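小さなカップと受け皿の記録集 README

最終更新：10月

はじめに

「Pevolgate」は、小さなカップと受け皿、それから注ぐための道具について、卓上での置き方と扱い方を書きとめた記録集です。コーヒーやお茶の味の話はほとんど出てきません。豆や茶葉の話を期待して開いてくださった方には申し訳ないのですが、ここで集めているのは、カップを受け皿のどこに置いたか、注ぎ口をどちらから近づけたか、片づけるときにどれから手をつけたか、というような、飲み終わるころにはたいてい忘れてしまっている細かい事柄ばかりです。

もともとは、Salovskaという小さな喫茶室の奥で、開店前の支度を覚えるためにつけていた帳面でした。同じカップを同じように出しているつもりでも、書いてみると日によって並べ方がずいぶん違います。それが面白くなってしまって、帳面が増え、表になり、表に列が増え、いつのまにかほかの方からも記録を送っていただくようになりました。帳面のころの癖がまだあちこちに残っていますので、読みにくいところがあればどうぞ遠慮なくお知らせください。

この文書では、記録集の中身と列の読み方、使うときに気をつけていただきたいことを順に書いていきます。お急ぎの方は「列の説明」だけ読んでくださればだいたい使えます。お茶でも淹れながらのんびり読んでくださる方は、このまま下へどうぞ。

何が入っているか

いまの版は第2版です。最初に集まった記録は298件ありましたが、同じ支度を二重に書いてしまったものや、どの卓の話なのかあとから分からなくなったものを外して、283件になりました。そのうち274件は、カップ、受け皿、注ぐ道具の三つの欄がすべて埋まっています。残りはどこかの欄が空いていますが、備考に良いことが書いてあるものが多く、捨てるのが惜しくてそのまま入れてあります。

記録ひとつが、卓の上でのひとつの支度に当たります。たとえば「白い卓に金属の小さなカップを並べ、受け皿に載せ、じょうごを使って移した」というところまでで一件です。同じ日に同じ卓で続けて支度をした場合も、いったん卓の上を片づけたら次の一件として数えています。途中で布巾をかけただけのときは、片づけたことにはしません。この線引きについては前の版でずいぶん質問をいただきましたので、今回は備考の書き方もそろえ直しました。

文章の記録が主で、いくつかの項目には写真を添えています。写真は文章の代わりになるものではなく、言葉だけでは伝わりにくい置き方の感じを見てもらうためのものです。文章のほうが長くて写真のない項目もたくさんあります。

道具について

カップ

取り上げているのは、ひと口かふた口で飲みきれるような小さなカップです。磁器のものもガラスのものもありますが、数でいえばステンレスのものがよく出てきます。落としても欠けないので練習にちょうどよく、洗って伏せておけばすぐ次に使えるというのが、送ってくださる方々のおおかたのご意見です。そのかわり、熱いものを入れたときは縁が思いのほか熱くなりますから、備考に「持ちにくい」と書かれた記録も少なくありません。

カップの呼び名は人によってまちまちです。デミタス、小カップ、ちょこ、味見用、と同じものに何通りもの名前がついて届きますので、表では「小カップ」にまとめ、もとの呼び方は別の列に残しました。個人的にはもとの呼び方を読むほうが楽しくて、直しながらつい手が止まります。

受け皿

受け皿はカップより軽く見られがちなのですが、この記録集ではむしろこちらが主役かもしれません。注ぐときに少し外れても受け皿が受けてくれますし、カップを動かすときも皿ごと動かせば指がカップに触れずにすみます。カップと皿の組が合っているかどうか、皿のくぼみにカップの底がきちんと収まっているかどうか、というあたりを見るのが支度の最初の仕事です。

くぼみのない平らな皿を使っている記録もあります。平らな皿は見た目がすっきりしていて私は好きなのですが、卓に少しでも振動があるとカップが皿の上で動きますので、注ぐ前に一度真ん中へ戻してあげてください。

注ぐ道具

ポットやピッチャーのほかに、じょうごを使った記録がかなりあります。小さなカップに大きな口から直接注ぐのは難しいので、間に一本はさむわけです。じょうごを手で支える人、台に掛ける人、カップの縁にそのまま載せてしまう人と、やり方は本当にさまざまです。縁に載せるやり方は、小さいカップだと重さで傾くことがあるため、表では「直載せ」と分けて書いてあります。

じょうごの先の太さも、書けるときには書いてもらっています。細い先は狙いがつけやすいかわりに流れが遅く、上から足す勢いを加減しないと縁までいっぱいになってしまいます。太い先はその逆で、あっという間にカップがいっぱいになります。どちらが良いということではなく、カップの大きさとの釣り合いです。

並べ方の呼び方

表の「並び」という列には、「横並び」「手前奥」「散らし」のいずれかが入っています。横並びは座った人から見て左右に並んでいるもの、手前奥は遠近に並んでいるもの、散らしはそのどちらとも言いにくいものです。斜めに置かれていると迷いますが、どちらかといえば、で選んでもらって構いません。

いちばん問い合わせが多いのが手前奥です。横並びに比べると、奥のカップに注ぐときに手前のカップの上を越えていくことになりますから、道具の通り道をどう取るかが記録の見どころになります。白い卓の上で、受け皿に載せた小さなステンレスのカップが手前と奥に置かれ、磨いた金属のじょうご形の道具が、細い注ぎ口を奥のカップのほうへ下げているところが次の写真です。手前のカップのそばまで黒いコードが伸びていますので、「卓上の線」の列は「あり」と読んでください。 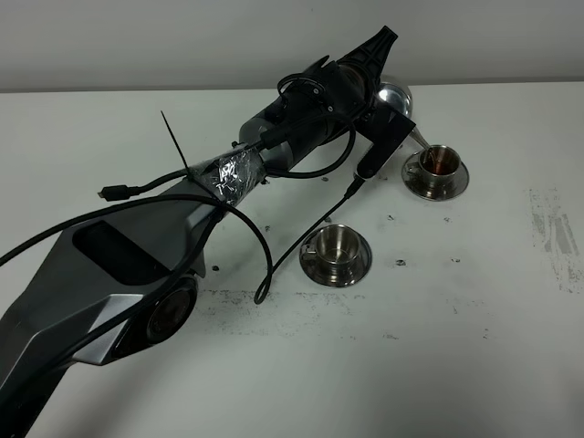
列の説明

番号：記録の通し番号です。外した記録の番号は詰めていませんので、ところどころ飛んでいます。前の版と見比べる方のためにそのままにしました。

場所：Salovska、Trusten、Hudec、そのほか、のいずれかです。Trustenは焼き菓子の店で、奥の長い作業台を借りて支度をした分をこの名前でまとめています。Hudecは金物屋さんの二階の集まりで、持ち寄りの道具が多く、組の合わない受け皿が混じりやすいのが特徴です。場所の分からないものは「そのほか」に入れてあります。

卓の色：白、木目、濃色、布、から選びます。金属のカップは卓の色を映しますので、写真のある項目では見え方がだいぶ変わります。布は掛け布のことで、下の卓の色は書きません。

小カップの素材：磁器、ガラス、ステンレス、そのほか。見ただけでは分からないときは空欄のままにしてください。それらしいからといって埋めてしまうと、あとで直すのがたいへんです。

受け皿：有、無、組違い。組違いは、もともと別の組だった皿を合わせて使っている場合です。恥ずかしがらずに書いてくださる方が増えて、たいへんありがたく思っています。

注ぐ道具：ポット、ピッチャー、じょうご、そのほか。じょうごと何かを一緒に使ったときは両方書きます。

並び：上で書いたとおりです。

卓上の線：コード類が卓の上にあるかないかです。湯沸かしや照明のコードを卓の上に渡してある支度は案外多く、受け皿を滑らせて動かすときに引っかかります。種類や本数は問わず、ありかなしかだけを見ます。

こぼれ：無、皿まで、卓まで、未確認。写真しか残っていない支度では、注いだあとのことは分かりませんので、かならず「未確認」にしています。

備考：何を書いても構いません。いちばん長い備考はお茶うけの羊羹の切り方について延々と書いてあるもので、分類に困りましたが消していません。

支度と片づけの手順

記録をつけるときに、支度の順番をまったく変えてもらう必要はありません。いつものやり方がいちばん知りたいところです。ただ、初めてで何から書けばよいか分からないという方のために、Salovskaで普段やっている順番を書いておきます。

まず卓を拭いて、乾くまで待ちます。それから受け皿を先に置き、間隔を見て、あとからカップを載せます。カップを先に並べると、皿を差し込むときに持ち上げ直すことになって二度手間です。じょうごを使うなら、中身を用意する前に一度、空のまま通り道をなぞってみてください。手前奥の並びでは特にそうです。そのときに手前のカップの縁に触れるようなら、奥の皿をほんの少し横へずらすだけでずいぶん楽になります。

注ぐのは奥からでも手前からでも構いません。私は奥から注ぐほうで、長く一緒に表を直してくれているAssunta Rinaldiさんは手前からです。このことについては何度も話し合いましたが、いまだに決着がついておらず、表の上でもどちらかを正しいとする書き方はしていません。

片づけは、じょうごを先に流しへ運びます。先に残った雫が落ちますので、空いた皿を一枚下に添えて運ぶと卓が汚れません。カップと受け皿は組のまま下げて、流しのところで分けます。金属のカップは重ねるとぴったりはまって抜けなくなることがあり、無理に引っ張るとへこみますから、重ねずに伏せて並べてください。洗ったあとは柔らかい布で拭いておくと、水の跡が残りにくくて、次に出すときに気持ちが良いものです。

使うときに気をつけてほしいこと

場所に偏りがあります。Salovskaの記録が多く、しかも開店前の時間のものがほとんどなので、お客さんのいる卓の様子はあまり入っていません。家庭での支度もまだ少なく、子どものいる食卓や、畳の上の座卓での記録はぜひ増やしたいと思っています。

カップの寸法は入っていません。前の版には入れていたのですが、縁の外側で測る人と内側で測る人が混じってしまい、比べようがなくなって外しました。ですから、この記録集をもとに「このくらいの大きさのカップにはこの太さのじょうご」というような目安を作るのは難しいと思います。

「こぼれ」の列を腕前の比較に使うのもご遠慮ください。正直に「卓まで」と書いてくださった方が損をするようでは、次から誰も書いてくれなくなってしまいます。

記録の送り方

用紙でも表でも、手紙でも受け付けています。列が全部埋まっていなくても大丈夫です。届いた記録は金曜日にまとめて読み、分からないところがあればこちらからお尋ねします。お返事が遅れているときは、たいてい備考を読みふけっているか、カップを磨いているかのどちらかですので、もう一度声をかけてくださると助かります。

写真を添えてくださる場合は、受け皿の縁まで入っていると並びの判断がしやすくなります。人の顔が写っているものは載せられませんので、卓の上だけをお願いします。片づいていない卓でもまったく構いません。

前の版からの変更

「卓上の線」の列を足しました。「受け皿」に組違いを加えました。素材の欄で、あとから推測で埋めていたものを空欄に戻しました。Hudecの記録のうち、場所の名前が二通りに書かれていたものを統一しました。じょうごの「直載せ」は、いまのところ備考の中に書いてありますが、次の版では独立した列にするつもりで、少しずつ書き写しているところです。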